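Search this site Go Search tips

How to turn a long book or a bundle of letters into a one-person show

I've now done this four times, twice well, and people keep emailing to ask how it works, so I'm putting it all on one page. It's aimed at anyone who wants to stand up alone in a small room and hold it for an hour with words that were never meant for the stage. You don't need to be a proper playwright. I'm certainly not one.

Before you start

Check the rights! I know, dull, but do it first. If the writer died fairly recently the words probably still belong to somebody, and you'll need permission in writing before you perform so much as a paragraph. I once spent a whole winter on a set of diaries before I asked, and the answer was no. They were lovely diaries too.

With older material, watch out for modern translations and edited versions, which can have their own rights even when the original doesn't.

Step 1: Read it aloud, all of it

Not in your head. I read the whole of the Urkwood letters out loud in my kitchen over a fortnight, with a pencil, and put a line in the margin wherever I felt my voice pick up. Don't think about plot yet. You're just finding out which bits want to be spoken. Some gorgeous sentences die in the mouth (usually the ones with three sets of brackets, a habit I clearly share) and some plain little ones turn out to be dynamite.

Step 2: Decide who you're talking to

This is the big one. A letter has somebody on the other end of it, which is why letters make such good solo shows. Is that person in the room? Are they an empty chair? Are they the audience? In my first go at Urkwood I changed my mind from page to page and people told me afterwards they'd felt a bit lost, poor things. For the second version I picked one seat in the third row and spoke to that, apart from two moments when I let myself look away. Much better.

Step 3: Cut it, then cut it again

Type out everything you marked. My first typed draft of Urkwood was 3,587 words over what I could manage in the time, and I was heartbroken about every one of them. Go through in this order:

- Anything that explains who a person is, if that person never comes up again.
- Anything said twice. Letter writers repeat themselves constantly. Keep the angrier one.
- Jokes that need a footnote.
- Your favourite bit, but only on trial. Take it out for a week and see if you miss it.

One scene came down to 400 words from 1,690 and it's the one people mention to me in the bar.

Keep the cuts in a separate file. I've put things back the night before opening.

Step 4: Find the turns

Print it in big type and lay it out on the floor. Every time the speaker wants something different, draw a thick line. Those are your turns, and each one needs something to change: where you're standing, how fast you're going, whether you're sitting down. It can be tiny. At Clenden the stage was hardly bigger than a door, so I did one whole turn by putting a pen down.

If you've gone more than 20 minutes without a line, you've got a lecture on your hands. Go back to step 3.

Step 5: Learn it in chunks

I learn from one thick line to the next and never start the following chunk until I can do the last one while washing up. Record yourself and listen on the bus. And learn the ends of chunks harder than the beginnings, as that's where I always dry.

Step 6: Try it on people with the lights on

Ask a handful of friends round, or borrow a back room. The upstairs room at El Fassi has been very good to me over the years, squeaky floor and all. Perform it with the script in your hand if you must. Then don't ask "did you like it?" Ask where they got bored and what they thought had happened by the end. Write it down and say thank you, even if you're seething.

Step 7: Keep the set small

One chair, one table, one thing to hold. My Skuvedow piece began with a suitcase, a coat stand and a lamp on a timer, and by the end of the run it was me and the chair. Everything you bring on you have to deal with, and there's only you to do it!

I'm starting on a new one in May, so I'll probably add a bit on lighting cues once I've made a mess of them again. 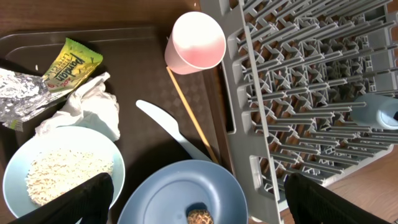 Tray with foil, napkin, Pandan wrapper and a pale blue bowl.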